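# Recording a dish rack task with two follower arms

Notes for anyone collecting teleoperated episodes on the Clikutach bench. They cover setup, the recording loop, review, and the mistakes that have cost the most time. The task is short: move bowls and plates from the front of the table into a wire rack at the back. It is a good first task because the objects are rigid, the goal is easy to judge, and both arms get used.

You need a calibrated pair of leader arms, the two followers, the head camera, both wrist cameras, and the Plornasow recorder installed on the bench computer. If the followers have not been calibrated since they were last unbolted, do that first. A calibration error of a few degrees at the shoulder is small on screen and large at the rim of a plate.

## 1. Fix the task definition before touching anything

Write down the start state, the end state, and what counts as failure. Ours reads:

- **Start:** rack at the far side of the table, near the center. Dishes in a loose row nearer the front. Both grippers empty and open.
- **End:** every dish in the rack, nothing touching the tabletop except the rack, both arms back in the rest pose.
- **Failure:** a dish leaves the table, a dish lands upside down, the rack moves far enough that a leg crosses its tape tolerance, or the episode runs past the time limit.

Set the time limit at 80 seconds. New operators will hit it for the first several tries. Leave it alone – they get faster, and long hesitant episodes are poor training data.

Order matters more than it looks. If one operator always starts with a bowl and another always starts with a plate, the policy sees two different answers to the same picture. Choose one order and keep it for the whole set. We place bowls into the left half of the rack and plates into the right half, and alternate between the two.

## 2. Prepare the table

Clear the work area of tools and loose fasteners. Items that stay on the table permanently can stay, provided they are in the same place for every episode and outside the reach of both arms.

Place the rack by its legs. Mark the legs, not the basket, as the wires flex when you press on them.

Route the wrist cables so that each has slack through the full range of wrist roll. Test this by hand with torque off: rotate the wrist to both limits and watch for the loop going tight. Then check that the loop does not drag across a dish at the lowest grasp height. If it does, shorten it with one more tie at the forearm.

Check the light. Shadows from the arms are fine. A window that moves a bright patch across the table between morning and afternoon is a problem, so close the blinds and leave them closed.

## 3. Start the recorder

Bring things up in this order:

1. Power the followers. Wait for both status lights to settle.
2. Power the leaders.
3. Start the cameras and confirm three live views.
4. Start the recorder with the task profile:

```
plornasow record --profile dishrack --fps 30 --limit 80
```

5. Hold the leaders in the rest pose and press the sync pedal.

The followers move to match the leaders at low speed when you sync. Keep your hands and anyone else's off the table until they stop. If a follower jumps instead of moving smoothly, release the pedal and recheck the joint offsets for that arm.

All streams should report 30 frames per second. If the head camera drops below that, close the preview window. The preview shares the same USB controller on our machine and is the usual cause.

## 4. Drive the episode

Stand where you can see the head camera view on the monitor, and try to work from the monitor instead of looking directly at the table. The policy will only ever have the cameras. If you use information that the cameras do not carry, such as leaning over to see under a rim, the demonstration contains a decision the policy cannot reproduce.

**Bowls.** Approach from above with the gripper open and one finger inside the rim. Lower until the fingertips are well past the rim, close, pause for a beat, then lift straight up. Do not start moving sideways until the bowl has cleared the height of the rack.

**Plates.** A plate lying flat is the hard part. The rim sits close to the wood and the fingers need to get under it. Come in low from the side, with the lower finger nearly touching the table, and slide it under the lip. Close gently. If the plate skates away, open, back off, and repeat the approach. Do not chase it across the table with the gripper half closed.

**Release.** Lower until the dish is supported by the rack before you open. Dropping a bowl from a small height usually works for a person and often fails for the policy, which will release a little earlier than you did.

**The idle arm.** Keep it still and out of the head camera's view of the rack. Operators tend to let the unused leader sag while they concentrate on the other hand, and the follower copies it. Rest the unused leader in its cradle until you need it.

Move at a steady pace. Fast transfers blur the wrist cameras, and very slow ones fill the set with frames in which almost nothing changes.

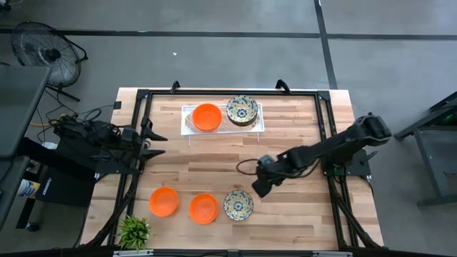 *Mid-episode, head camera view. One bowl and one plate are in the rack; the right gripper is over the table near the front plate.*

## 5. End, label, reset

Return both arms to rest, then press the pedal to stop. Stop after the arms are still. An episode that ends during the return motion teaches the policy that the task is never quite finished.

Label right away with `s` for success, `f` for failure, or `d` for discard. Use discard for anything that went wrong outside the task: a frozen camera, a person walking through, a pedal pressed by accident. Keep failures. They are excluded from training by default but are useful for the success classifier.

Reset by hand with torque on and the leaders in their cradles. Vary the dish positions by up to a hand's width between episodes, and vary the spacing. Do not vary the rack.

## 6. Review before you collect more

After the first batch, stop and watch it. The review tool plays the three views side by side with the gripper traces underneath:

```
plornasow review --profile dishrack --last 30
```

Look for the following:

- Gripper command and gripper position separating for more than a moment outside a grasp. This points to a stalled finger or a loose horn.
- A delay between leader and follower. Ours sits at roughly 80 milliseconds. If it doubles, restart the bus driver.
- Repeated regrasps on the same dish. One or two recoveries across a batch are useful. If most episodes have them, the approach is wrong and should be practiced with recording off.
- The rack drifting over the batch. Scrub between the first and last episode and compare the legs.

Our current set holds 463 labeled successes. The first usable policy came from 176 of them, all from a single operator, Américo Abreu, and it handled the bowls well while missing the flat plates most of the time. Adding episodes from other operators helped with the plates only after everyone had switched to the low side approach described above. The earlier plate demonstrations, recorded in March with a top-down pinch, were removed.

## Common faults

| Symptom | Likely cause | Fix |
|---|---|---|
| Follower trembles at full reach | Supply voltage sagging | Use a separate supply for each arm |
| Wrist view goes black mid-episode | Connector pulled by cable loop | Add slack, retie at forearm |
| Recorder refuses to sync | Leader outside rest tolerance | Reseat in cradle, press again |
| Bowl turns in the grip during lift | Grasp too shallow | Lower the fingers before closing |
| Timestamps out of order | Camera clock reset | Discard episode, restart cameras |

## Exporting

When a batch has been reviewed, export it to the shared store:

```
plornasow export --profile dishrack --only s --dest uvine
```

The exporter writes joint states, commands, and video to separate files and checks the frame counts against each other. If the counts differ, it skips the episode and names it in the log. Read the log. The Marinho training scripts do not check again, and a short video file will shift every action that follows it.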